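Unit 3: Storage Containers and Stock Records
Introduction to Stockroom Practice
Course leader: Golnar Najafi

Purpose of the unit

This handout accompanies the third unit of the course and should be read before the February workshop. It covers the choice of containers for small and medium stock, the assignment of locations, and the keeping of an accurate record. Students who have already worked in a stockroom may find parts of the first section familiar. They are nevertheless asked to read it in full, as the terms defined there are used in the written assignment.

3.1 Terms

A location is a fixed place in the store that has its own code. A container is any box, tray or bin that holds stock within a location. An item is a single kind of stock, identified by one item number. Quantity on hand is the amount the record says is present. Physical quantity is the amount found when someone goes and counts.

The last two terms are often confused. When they differ, the difference is called a variance, and it is recorded as a positive or negative figure. A positive variance means that more stock was found than the record shows. Students sometimes regard a positive variance as harmless. It is treated as an error of the same weight as a shortage, and very often the two occur together when an item has been put away in its neighbor's place.

3.2 Choosing a container

Containers are selected according to the weight of the stock, the size of the smallest piece, and how often the stock is picked. Open containers suit items that are picked many times in a shift. Lidded containers suit items that must be kept clean or that are seldom needed. A container should be filled to no more than 80 percent of its depth, so that a hand can enter without pushing stock over the side.

Metal bins tolerate rough handling and hold their shape under load, but they add weight and can mark softer goods. Plastic bins are lighter and easier to wash. Cardboard is acceptable for short-term storage in a dry area and should be replaced when the corners soften.
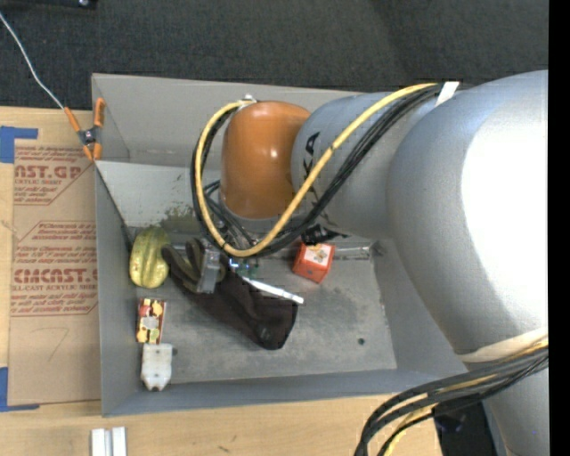

Mixed containers, in which two or more items share a bin, are permitted only where dividers are fitted. The practice of separating items with a loose sheet of card is discouraged. Cards shift when the container is moved, and the record has no means of showing that this has happened.

3.3 Location codes

A good code can be read aloud without confusion. The letters I and O are left out of most systems, as they are easily mistaken for numerals. The code should move from the general to the particular: zone first, then aisle, then bay, then shelf level. Levels are numbered from the floor up, which allows new shelves to be added at the top without changing the labels below.

Labels are fixed to the shelf and never to the container. A container that carries a location label will sooner or later be carried to another location, and the label will go with it. Item labels, by contrast, belong on the container.

3.4 Case study: the Fatdale store

The Fatdale store serves the maintenance department of Plulwood and holds 538 item numbers. Until the review described in this section, stock was recorded on paper cards kept at the issue counter. Cards were updated at the end of the shift from memory or from notes – a habit that had grown up during a period of short staffing and was never corrected.

The review began with a full physical count. Variances were found throughout the store, though they were concentrated in fasteners and electrical fittings. The reviewers noted three contributing causes. Issues were entered late, returned goods were placed on the nearest shelf with space, and several items were known by more than one name.

The store adopted a single item list, a returns shelf cleared at 9 every morning, and a rule that each issue be entered before the goods leave the counter. Containers for fast-moving items were brought down to waist height. The Salehi form, distributed with this handout, is the version of the count sheet used in the review. The shorter Jorkach form omits the column for the second counter's initials and should not be used for the assignment.

3.5 Cycle counting

A full count is disruptive and is seldom carried out more than once a year. Cycle counting spreads the work by checking a small group of items at regular intervals. High-value and fast-moving items are counted most often. The counter should not see the quantity on hand before counting, as people tend to find the number they expect.

When a variance is found, the count is repeated by a second person. Only then are adjacent locations and recent paperwork checked. The record is adjusted last, with a note of the cause where one has been established. If no cause is found, the entry should read "cause unknown." A guess must not be entered in its place.

Assignment

Prepare a location plan for a store of one room, with a code for every shelf level. Attach a completed Salehi form covering nine items of your own choice and a written account of any variance found. The plan may be drawn by hand, provided that all codes are legible. Submit both parts to the course leader at the start of the workshop.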